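Inicio Explorar Hilos Guardados Perfil

Theresia Grabner
Hilo sobre el proyecto de fin de curso del grupo Kulton: dos brazos, una encimera y fruta. La tarea es pasar la fruta de una bolsa de plástico a una cesta.

El problema es la bolsa. Se deforma al contacto y la nube de puntos deja de coincidir con el modelo en cuanto un dedo la roza.

Primera versión: un solo brazo, agarre desde arriba. De 9 intentos, 5 acabaron con la bolsa arrastrada. Descartada.

Segunda versión: un brazo sujeta y el otro extrae. Hubo que sincronizar los dos controladores. El retardo entre ellos era de alrededor de 5 ms y no molestaba. Lo que molestaba era la calibración mano-ojo, hecha con la pinza cerrada.

Narayanan repitió la calibración con la pinza abierta y bajó el error en Z. En X sigue habiendo una deriva que no sabemos explicar.

Los plátanos se cogen por el centro, perpendicular al eje. La pitahaya da más guerra: las escamas falsean el ancho estimado y la pinza cierra tarde.

Pendiente para julio: limitar la fuerza de cierre según la clase de fruta. Cesta, bolsa y los dos brazos en la encimera:

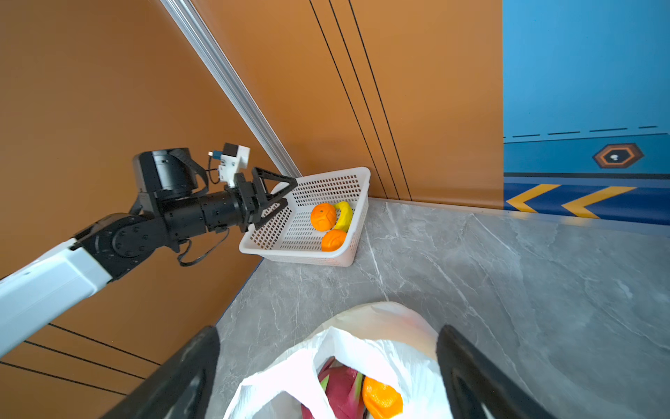

Cormac Cronin
Yo miraría la deriva en X con el brazo ya caliente. En Watetti nos cambiaba el cero de la muñeca a la media hora.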